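Feb 15, 2023

My brother-in-law Jarmo asked me over dinner when he can buy a robot that does the dishes. He asks every year, and I always say "not yet," but this time I wanted a better answer, so I spent way too many evenings reading about it (and annoying my family with the results).

We already have machines that are great at one chore. The dishwasher is a robot if you squint! My old Gromer vacuum has been bumping around the hallway for 11 years and it still eats socks. But it can't pick up a sock and put it in a drawer, and that's the part I hate doing.

Tidying is such a weird job when you think about it. Take a messy desk. A pen is skinny and it rolls, the next one is fatter, one is lying right up against its neighbor, and you have to pinch just the one you want. Then it has to go into a slot that's barely wider than your fingers. My seven-year-old can do this (she won't, but she can). For a pair of robot arms it's a real workout, and they have to do it without knocking over whatever is already in the organizer.
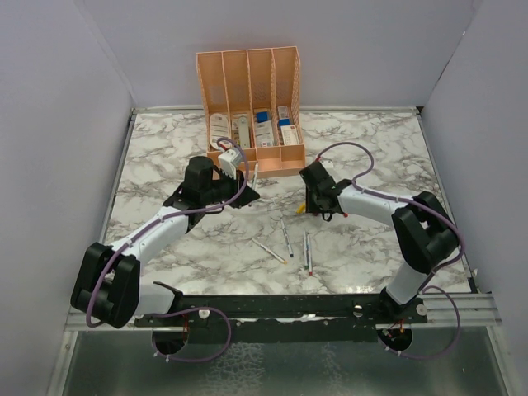 And that's with everything staying put on a nice flat table. My kitchen counter has mail, crumbs, a cat and half a banana on it at any given moment, so I'm not clearing out a spot for a robot butler yet.

Shop floors are further along, I think. My friend Siiri packs orders at Lahtinen, and she says the machines there are fine as long as every box is the same box. Give them a floppy bag and somebody has to walk over.

So Jarmo, my answer is still "not yet," but I'd pay 875 dollars tomorrow for one that only does pens and socks.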